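We use cookies to remember your preferences and count visits. Accept | Manage settings

Karim Tarawneh would like it known that he never set out to make a movie about a parking garage. He set out to make a heist picture, and the garage was what he could afford.

"I wrote a bank," he says. "Then I found out what a bank charges per hour to be in your movie. So the thieves got less ambitious."

The result is Narulham, 68 minutes long, shot over two winters and opening at the Adgate on Jun 21, 2018, in the smaller of its screens. It follows a night attendant who notices that the same gray sedan has been leaving the building every evening without ever coming in. That's the premise, and Tarawneh defends it with the air of a man who has had to explain it to dentists.

He did, in fact, have to explain it to dentists. Two of them put up the first money. "They were lovely. They asked if there could be a dog in it. There's a dog in it."

The original cut ran 100 minutes. He showed it to friends in January of last year, and one of them fell asleep so thoroughly that his phone alarm went off during the climax. "Everyone thought it was part of the sound design. I got compliments." He went home and started taking things out – a subplot with a sister, a long scene on a ramp, most of a monologue he had been proud of since college. The actor who delivered the monologue has forgiven him. The actor who played the sister has not called back.

I ask whether he misses any of it. He looks into his coffee for a while.

"The ramp," he says.

Nieto, the small distributor that picked the film up, wanted a different title. Their suggestions included Level Five and, for one bad week, Parked. Tarawneh held out for Narulham, the name of the town, which he made up by misreading a road sign in the rain. "They said people won't know how to pronounce it. I said people don't know how to pronounce my name either, and they've been asking me for money for years."

He's less cheerful on the subject of festivals. The film was turned down by 55 of them, and he kept the letters in a shoebox until the box gave out. Most were form letters. One praised the cinematography of somebody else's movie.

What changed his luck was Wundell, a tiny screening series that showed it on a bedsheet to a crowd that had mainly come in to get warm. They stayed. Someone wrote it up, someone at Nieto read the write-up, and a contract arrived with his name spelled right on every page but the last.

And next? He has a script about a wedding band, set entirely in the van. "It's a step up," he says. "The garage didn't move."

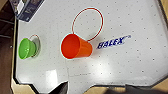
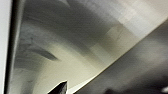 Film & Stage Desk

Tarawneh will stay for questions after the first showing. He asks that none of them be about the sedan – the ending, he says, is all there if you watch the mirrors. I've seen it twice and watched the mirrors both times. I have a question about the sedan.

Comments

marlowe_k: Saw this at Wundell on the bedsheet. The dog is the best thing in it, so thank you, dentists.

Tessb: Is there going to be a longer version on disc? I want the ramp.

gardenroute: "Parked" was the better title and I will not be taking replies.

marlowe_k: It's the attendant's own car. Watch the mirrors.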